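Stallside Breakfast Table Set
Play food, plates and cloth
Item 3595
Sold by Ranwood

The Breakfast Table Set is made for pretend kitchens, market stall corners and classroom home areas. It comes with bread slices, toast, fried eggs, a tomato, pale blue plates and a checked tablecloth in light green. Everything goes back in one lidded box when the table is cleared.

The bread and the toast are separate pieces. The plain slices have a light crumb and a tan crust, and they stack flat for sandwiches. The toast is darker on the face and at the crust, so children can sort the two kinds or serve one before the other. The eggs have a bright yolk and a browned rim. They sit flat on the plate and can be slid onto toast with a spatula (not included, see item 872 below).

Breakfast Table Set, laid out on the green cloth
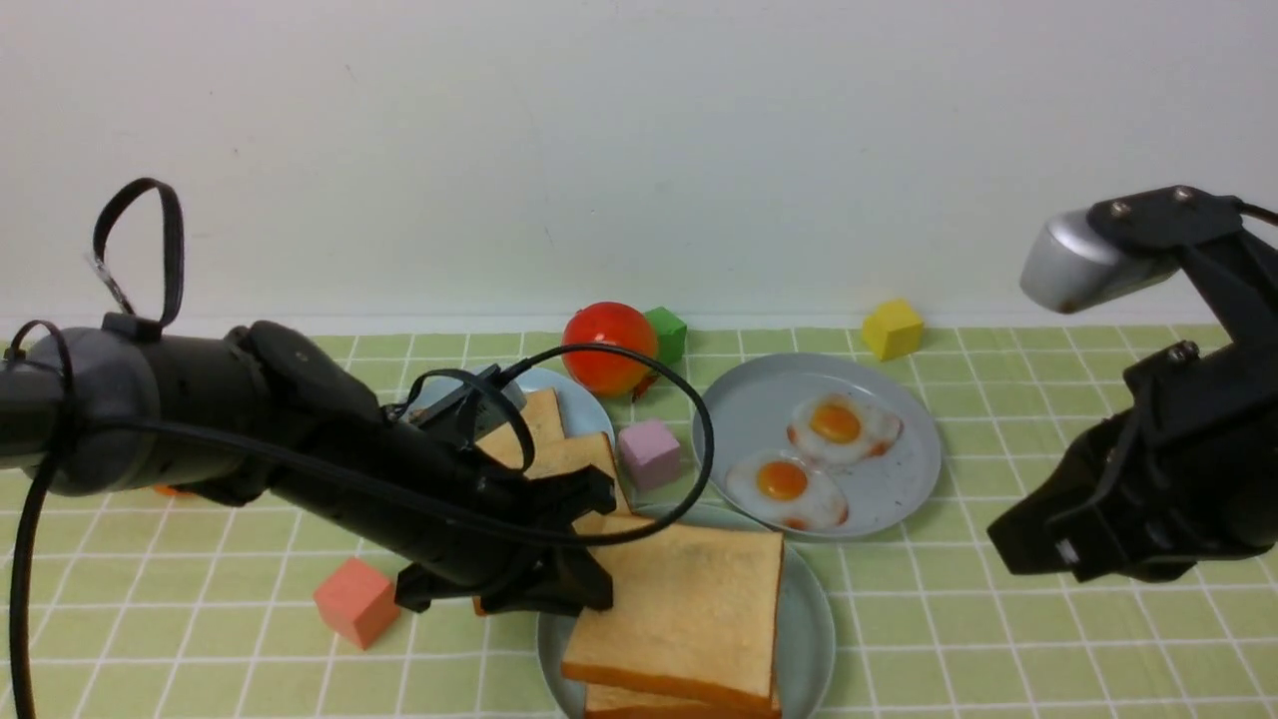
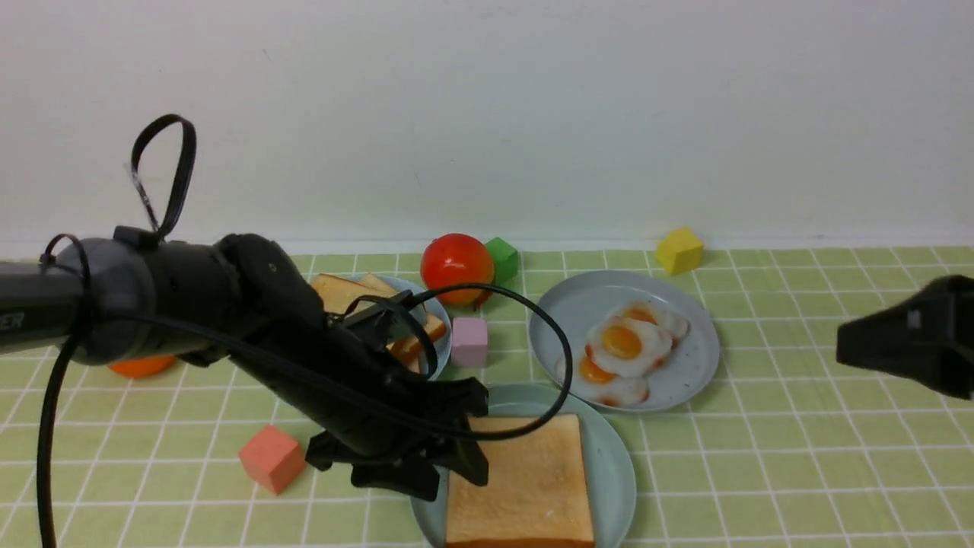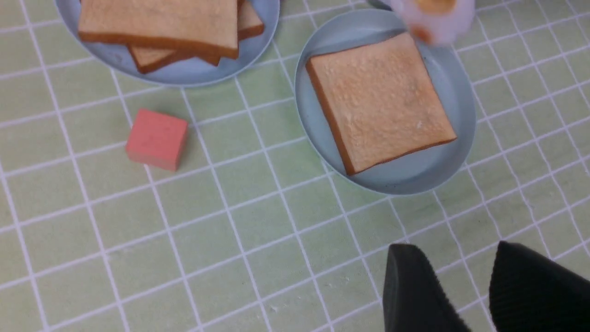

Choosing a table

The cloth is cut for a standard low play table and hangs a little over the long sides. On a smaller table, fold one end under. It can also go on the floor as a picnic cloth. The grid is woven in, so it will not wash off. Iron on the back only.

If you are placing the set against a wall, leave the front side open and put the chairs at the corners. Two children can reach everything this way. For three or more, we suggest a second set of plates.

Care

Wipe the food pieces with a damp cloth and mild soap. Do not soak them. Bread and toast should dry standing on edge, with space between the slices, before they go back in the box. The plates can go in the top rack of the dishwasher. Machine wash the cloth on cold and hang it to dry.

Small marks on the toast surface are part of the finish. Color will vary a little from one slice to the next.

Age and safety

For ages 3 and up. Not for use in a real oven, toaster or microwave. Check the pieces from time to time and take out any that are cracked or split. Spare eggs and bread slices are sold singly.

Goes with

Item 872, Moon spatula and tongs
Item 712, Gonum toaster, push-down lever, no batteries
Item 1663, Stallside extra plates, pale blue

Orders and returns

In stock. Orders placed before noon leave the same day. Unused sets can be returned in the original box within 30 days. School and nursery orders can be invoiced; please put the name of the school on the order form. Missing a piece from a new set? Write to Suryani Lumbantobing at the Ranwood parts desk with the item number and the name of the piece, and a replacement will be mailed to you.

The Stallside Lunch Table Set, with soup bowls and a blue cloth, will be back in stock in September.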